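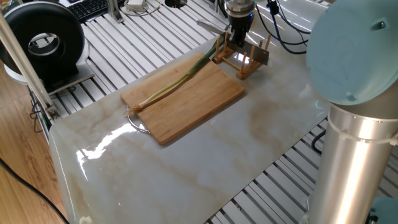
4. The Open Day at Butham

4.1 Setting and task

The demonstration we had planned to study was a stacking task. The one we studied was an onion. The change was made the evening before the doors opened, when Ilari Niskanen, who ran the laboratory side of the event, pointed out that visitors to the previous open day had watched blocks being stacked for a very short time before asking where the toilets were. Food, he argued, would hold them longer. He was right, though the toilets remained the most frequent enquiry of the day.

The work was laid out on a bench covered with a glossy white marble-patterned surface, chosen by the outreach office at Miettinen to suggest a kitchen. On it were a bamboo cutting board with a metal handle at one end, a small wooden dish rack behind the board, and a long green onion laid across the board from corner to corner. The arm was to fetch the knife from the rack, bring it to the board, cut the onion, and put the knife back. Between runs the presenter laid out a fresh onion and said something reassuring.

Everything else was left as it is on a working day. Cables ran over the bench, the aluminium rails were on show, and the keyboard stayed at the back where its users like it. The outreach office had asked for a tidier arrangement and was told that this was the tidier arrangement. We mention it here because visitors mentioned it to us, and several took the cables as proof that the thing was real.

4.2 Participants and procedure

Attendance was recorded at the entrance, where 127 people signed the book. Some of them came for the planetarium next door and were swept in with a school party. We did not try to tell these apart, as they behaved in much the same way once they had seen a knife.

Four of us observed in pairs, one pair at the rope and the other near the exit. The rope pair noted what visitors said and did while the arm was moving, and also while it was not, a category that grew as the day went on. The exit pair held short interviews with anyone who would stop. The presenting was shared between Sosina Gidey and Madhu Sachdeva, neither of whom had been given a script. Both had been given a list of words to avoid. It included "autonomous", "intelligent" and, after a discussion that took up most of the briefing, "just".

Notes were written by hand and typed up the same night. Two of us then read the whole set and marked each remark for what it was directed at: the arm, the knife, the onion, the presenter or the future. Where we disagreed we talked it over, and where we still disagreed the remark went under the future, which can bear it.

4.3 What visitors watched

Our expectation, set out in the study plan, was that attention would peak at the cut. It did not. Talk fell away most sharply while the gripper was at the rack with the knife, and it picked up again once the blade had left the pegs. People who had been chatting through the approach stopped in mid-word at this point. One father put a hand on each of his children, who were behind a rope and well out of reach.

Asked at the exit what they had been waiting for, most gave some version of "I thought it would drop it". A retired fitter from Dilmont gave the most exact account we collected. He had spent his working life putting things into slots, he said, and the part of any job where it goes wrong is the last half inch. He had no interest in the onion at all and left before it was touched.

The second quiet spell was one we had not planned for. In the longer version of the demonstration the arm paused above the board with its fingers empty, while the presenter spoke about how the board and the onion are located. We had marked this pause in the plan as dead time and had suggested cutting it. Visitors thought otherwise. They read the pause as thought. "It's making its mind up," a girl told her brother, and he accepted this at once, as did the adults on either side of him. Gidey explained each time that the arm was waiting for a key to be pressed. Her explanation was listened to politely and had no effect that we could measure.

Figure 4. The demonstration station, with the two gripper fingers replaced in the text by the word "fingers" throughout, following the usage of visitors. The gripper is over the leafy end of the onion; the dish rack stands behind the board.
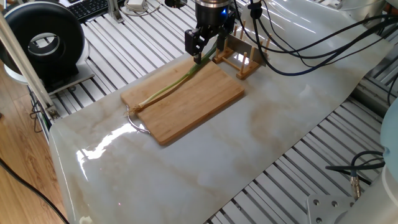 The pause also brought out most of the advice. Visitors who had said nothing so far now told the arm, or the presenter, or one another, how an onion ought to be done. The roots should come off first. The leaves should be folded over. The board was at a silly angle, and nobody's grandmother would have stood for it. Adoración Vallejo, at the rope, began by noting these remarks under the heading of noise and by midday had given them a page of their own. In our view they are the most useful thing we brought home. People do not advise a machine they believe to be finished, and they rarely advise one they are afraid of.

4.4 Stoppages

The demonstration stopped on nine occasions. Most stoppages were short and had to do with the onion, which is a less cooperative object than a block: it rolls, it bends, and no two are the same length. One was caused by a visitor who leant on the emergency stop while reading the notice asking visitors not to lean on the emergency stop. The notice has since been moved.

We had feared that a stopped robot would empty the room. In practice the groups present at a stoppage stayed longer than those who saw a clean run, and asked better questions. Sachdeva took to narrating the recovery in full, including the parts in which she did not know what was wrong. At the exit her groups were more likely to name something the arm found hard. Gidey's groups, who saw fewer stoppages through no fault of hers, more often said that it was very clever and that they would not want one.

The outreach office, reading our draft, asked whether stoppages might be scheduled. Aatos Partanen has replied on behalf of the group that they already are, in the sense that they can be relied upon.

4.5 Limits of these observations

The rope pair could hear only those near the rope, and the people near the rope were the keen ones. Children are over-represented in the notes for the simple reason that they say what they think at a volume that can be written down. The presenters knew they were being observed, and by the afternoon so did the visitors, one of whom asked to see our notes and corrected the spelling of Zidar, the village he had come from.

We also cannot separate the effect of the task from that of the knife. A run with a blunt stand-in was proposed for the following open day and was refused by both presenters, on the grounds that they would be the ones explaining it. Section 5 takes up the visitors' advice in detail, beginning with the roots.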